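Home robots > Working practice > House rules for sessions in occupied homes

House rules: what do you clear, and what do you leave?
Started by orest_f, 14 replies, 236 views

orest_f
I've been asked to write a one-page set of house rules for two-armed work in people's homes. Our lab rules don't carry over well. In the lab we keep a clear zone of 600 mm round the table and nothing breakable in the room. In a family's front room that isn't going to happen.

Draft so far:
1. Ask the household before moving anything of theirs.
2. Mark the clear zone before powering the arms.
3. No pets or children in the room while the arms are live.
4. One person on the stop button who does nothing else.
5. Steel or plastic tableware only.

The task is plates and bowls on a table. I'd like to know what other people have written down, as opposed to what they do from habit.

r_lungu
Rule 1 and rule 2 will fight each other. If the household says no to moving something and it's inside your zone, which one wins? Put that in the text or you'll be arguing it on the doorstep.

orest_f
Fair. I'd say rule 2 wins and we shift the table. Two from Thursday so we're all talking about the same sort of room.

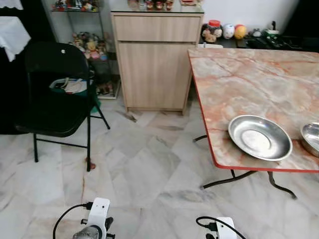
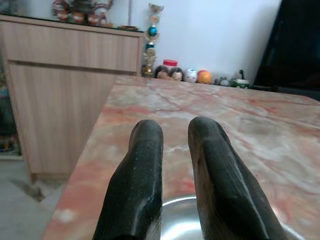
Reading time for this page: 3 min

pylypenko_i
My first thought is the ornaments near the far side of the table. There's a glass jar in that lot and a trophy standing by the cabinet. I'd want a line on breakables within reach, measured from the arm at full stretch and not from the table edge. A wrist that swings wide doesn't care where the table stops.

r_lungu
Agree with that. I'd also move the folding chair. It's easy to shift, so there's no argument with rule 1, and it gives the stop person somewhere to stand.

KM_Zinchenko
I disagree about clearing the ornaments. We did a round of homes last November under the Wevirora house code, which said clear everything within reach. It took longer than the work did. People had to find boxes, then they wanted everything back in the same order, and we chipped one piece while packing it. The arms never touched a thing. We changed the rule to limiting the workspace in software, with the household's things left where they were. If the arm can't get past a line short of the far edge, the shelf behind it is not your problem.

pylypenko_i
A software limit is only as good as the calibration on the day. Did you check it each time?

KM_Zinchenko
Yes. Slow run to each limit before the first task, logged, and again if the base was moved. It's 3 minutes. I can post the wording.

pylypenko_i
Please do. I'd still want a physical margin for glass – a limit plus a gap. I don't think one replaces the other.

zawadzka_igor
On rule 5, say what you mean by steel. Shiny steel on a glossy patterned top can be hard on depth sensing, so "safe to drop" and "easy to see" are separate questions. We use the Nyberg checklist, and tableware has two lines on it, one for breakage and one for reflections. Draw the curtains or note the lighting, either will do, but write it down.

Also a folding table needs its own rule. Legs locked, then lean on it by hand before the arms go near. Ours was rated well above the load and still rocked on tiles.

r_lungu
Second the folding table rule. And cables. Any loop that hangs beside a gripper should be checked through the whole range of movement, with the power off.

orest_f
Good, taking all of these. Would anyone object to a weight limit on what gets lifted over the table?

zawadzka_igor
We had 216 g per hand for the first visit to any home. It was simply the heaviest bowl in our own set, so don't copy it. Weigh yours.

KM_Zinchenko
Wording as promised: "Before the first task, and after any movement of the base, run each arm at lowest speed to every workspace limit. The stop person watches the arm and not the screen. Record the time and initials. If any limit is out, no task is run until it has been reset and checked again."

pylypenko_i
Happy with that. Add "keep 100 per cent of glass outside the limit" and I'll stop going on about it.

KM_Zinchenko
Outside the limit is fine by me. Packed away in boxes is where I'd vote against.

orest_f
Revised rule 2: set limits in software, run the slow check, keep glass outside the limits with a gap still to be agreed. Rule 6 is folding tables, rule 7 is cables. I'll put the second draft up when I've typed it out. If anyone has a rule for who signs when the householder is out at work, I haven't got one yet.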